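Três garras no simulador: qual delas fica no meu braço

Publicado em 12/13/19

Passei as últimas semanas a fazer uma coisa que devia ter feito logo em maio, quando comprei a licença do Stundley: pôr as garras todas a trabalhar na mesma mesa, com as mesmas peças, e ver qual me dá menos dores de cabeça. Tudo em simulação, aviso já. Quem quiser saber como se portam no metal vai ter de esperar, que o orçamento deste ano já foi!

As concorrentes são três: a garra paralela que vem de origem com o braço da Franka, a Irnex de dedos adaptativos e a Wosham, a mais cara do lote (869 euros, sem cabo, o que me parece uma pequena maldade). Os modelos da Irnex e da Wosham foram-me passados pela Viera Tóth, que já os tinha afinado para o projeto dela e me poupou umas boas noites a mexer em coeficientes de atrito.

Escolhi de propósito peças chatas, no sentido literal. Um cubo qualquer garra apanha. Uma placa fina deitada no tampo é outra conversa, porque os dedos têm de descer quase até roçar a mesa e fechar ali, sem margem nenhuma. Se o controlador se engana um bocadinho na altura, ou bate no tampo ou fecha no ar.

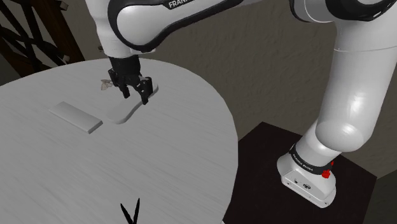 Com a garra de origem comecei por usar o controlador de posição que vem com o Stundley e foi um desastre (os dedos ficavam presos contra a mesa e o braço todo tremia, parecia que tinha frio). Mudei para controlo de impedância, baixei a rigidez no eixo vertical e a história mudou logo. Em 6 tentativas seguidas com a placa fina, acertou 5. A que falhou foi culpa minha, deixei a orientação do pulso desalinhada com a peça e ela rodou quando os dedos fecharam.

A Irnex é simpática, gostei mesmo dela com objetos redondos e com tudo o que seja irregular. Em peças finas perde muito. Os dedos dobram ao tocar na mesa e a ponta foge para fora, de modo que a placa escorrega em vez de subir. O Mattes Ackermann jura que com outra velocidade de aproximação aquilo resolve-se; experimentei a dele e melhorou um pouco, não o suficiente para eu a trocar.

A Wosham tem a melhor força de aperto das três e um controlo de abertura finíssimo, dá gosto ver. O problema é o corpo, que é largo e vai bater em tudo quando há duas peças perto uma da outra. Tive de refazer o planeamento de trajetórias com uma folga maior e o tempo de ciclo piorou bastante.

Uma queixa ao próprio Stundley: o contacto entre peças finas e superfícies planas continua frágil. Com o passo de simulação por defeito, as placas às vezes atravessam os dedos. Reduzam o passo antes de culparem a garra, e contem com a ventoinha do computador a queixar-se a noite inteira.

Fico então com a de origem, para já. Para quem trabalha com peças arredondadas eu ia à Irnex sem pensar muito. A Wosham só a recomendo a quem tem espaço de sobra na mesa e alguém que lhe pague a fatura.

Falta-me testar a câmara de pulso da Paulík, que chegou ao catálogo do simulador há pouco e ainda nem consegui calibrar. Se alguém já a pôs a funcionar com este braço, deixe nos comentários os parâmetros que usou, por favor!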